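The Woman Who Keeps Her Phone Standing Up

It began, as a lot of collections do, with one thing bought for one purpose. The owner of Gruro, a little mail-order shop that sells phone stands and hardly anything else, wanted to read recipes without getting flour on her screen. She bought a stand. It tipped over into the batter. She bought another.

"I was so annoyed," she told me, laughing, when I stopped in one morning in December. "I thought, how hard can it be to hold up a phone? And then I spent the next three years finding out, and I'm still at it!"

She has tried 65 of them by now, bought new or sent by makers or dug out of thrift store bins, and she's happy to talk about any one of them for as long as you'll let her. I had planned on an hour. I stayed through lunch, and she made soup.

What she likes best is setting very different stands side by side, the pretty ones next to the plain ones, and seeing which one a visitor reaches for. I went for the lavender, I'll admit it, mostly for the color.

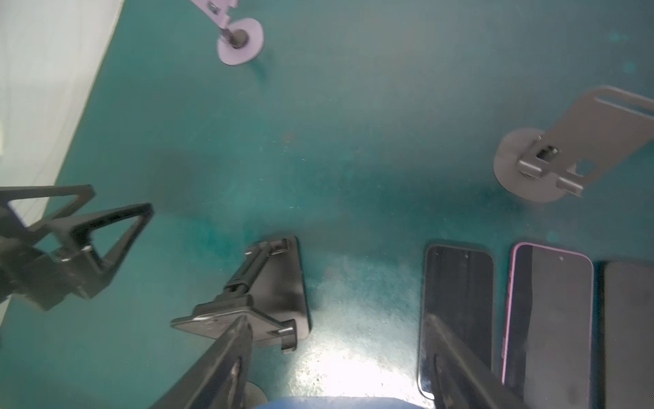 Lavender, gray metal and black plastic stands on the teal work surface.

"Everybody has a type," she said. "Some people want it to look nice on the nightstand, and they should have that, it's their nightstand. My own type is the gray metal kind with a round base. You can see how it's put together, there's a nut right there at the hinge, and if it gets floppy you tighten it. I love a thing I can fix with a wrench from the kitchen drawer."

The clamp kind took her longer to warm up to. She used to find them fussy, all that sliding up and down just to put a phone away. Then her mother borrowed one and wouldn't give it back. "She props her phone up for video calls and she talks with her hands, so the table shakes, you know? With the clamp it stays put. So I had to eat my words a little."

We got onto the subject of names, which tickles her. She keeps a notebook with every stand listed by whatever was on the box, and when there was no box she makes something up. One entry is Skalatley, for a folding stand whose label was too worn to read properly, and that was her best guess. Another is Driltine, which she swears was the real brand and which came with a screw missing. Her favorite supplier is a small workshop called Đorđević that packs everything in far too much paper. "It's like a birthday every time," she said.

An empty stand tells you very little, in her opinion. You have to put a phone on it and then live with it for a bit, poke at the screen, knock the table with your hip. She likes to have several phones up at once so she can compare how far each one leans.
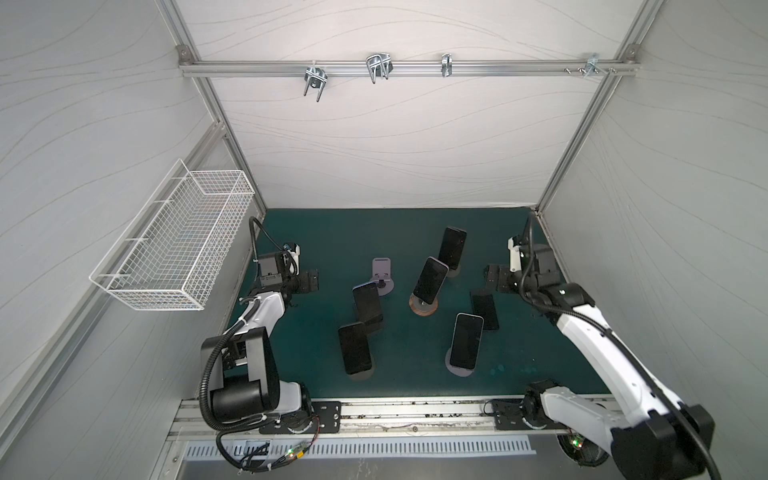 What she looks for

The first thing is the lean. A phone that stands nearly straight is good for a desk, she says, when you're sitting back from it. For cooking she wants it tipped well back, so she can glance down at it from above while she stirs. "People buy for the desk and then carry it to the counter, and they wonder why they're bending over like a flamingo."

Next comes the base. She's fond of round ones and has a real soft spot for wood, which she thinks looks friendlier in a living room. Weight matters more to her than width, and she picks up every new arrival and bounces it in her hand before she does anything else.

Price comes last, and she gets a bit fierce about it. Her everyday stand cost 18 dollars. She has had one in the shop that sold for 100, and she talked two customers out of it before somebody insisted. "He wrote me afterward and said he loved it. So what do I know!"

I asked whether the batter-dunking original was still around. It is, in a drawer by the stove, and she uses it to hold up recipe cards.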